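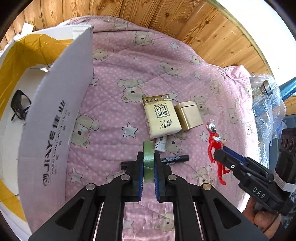
June
By a club parent and Thursday-shift helper, Botmont Robotics Club

Let the Kids Pick Up Junk

I have a strong opinion about school robotics, and after a year of helping with the club at Botmont I'm ready to put it in writing. The best thing a beginner can do is pick up household junk, over and over, with a gripper in hand, and save the recordings. Forget the arena with the taped lines for a while. Give them a blanket, a cardboard box and whatever was in the kitchen drawer!

Our club spent its first season the usual way. We built a wheeled robot, we drove it to the regional meet at Pasau, and it pushed foam blocks into a corner pretty well. The kids had fun and I'd never take that away from them. But only two of them touched the code, and the blocks were all the same size, the same weight and the same color. You learn a lot about foam blocks that way.

This year we did the Kwok project instead. Students work the grippers by hand, record each pickup, and then train a small model on what they collected. The goal was 2,000 clean recordings by the end of spring. We got to 1,559, and I think that's fantastic for a group that also has band practice and homework.

What I love is how quickly the arguments got good. A roll of tape seems like the easiest thing in the world until you have to decide how to hold it. Flat across the sides? One finger through the hole? Do you squeeze harder when it's shiny, and how would the model know it's shiny? I heard a sixth grader and a ninth grader go at this for most of an afternoon, and they were both making sense. Sunglasses were another great one - the folded arms slide around and everybody grabs them differently. Tissue packs squash. Markers roll. A toy action figure has legs sticking out wherever it feels like.

The other big surprise was who joined in. You don't need to know any programming to make a good recording, so the kids who usually hang back at the snack table were suddenly the experts. One of our quietest members did 70 pickups in a single session and then wanted to know why her numbers were better than her brother's. That question got her into the code, and she's still in there.

I know the case against. There's no trophy, and a competition gives kids a deadline and a crowd, both of which are great for getting things finished. The work gets repetitive too. We had a slump when we were stuck at 1,031 recordings for what felt like forever, and I had to bring better snacks. I also wouldn't want a club to do only this. We're going back to Pasau next season and I'm excited for it.

But please, if you run a club, try a few weeks of it first. Use a patterned blanket, the busier the better, so the model has to work for it. Mix soft things with hard things. Let the students choose the objects, and let them argue. When our first trained model, which the kids named Fleka, finally closed on a marker and lifted it, the yelling was louder than anything I heard at the meet. It dropped the marker right after that, and they all ran to the laptop to find out why.

Recent posts
- What we learned at the Pasau regional meet
- Fleka update: still dropping markers
- Sorting good recordings from bad ones
- Snack sign-up for next season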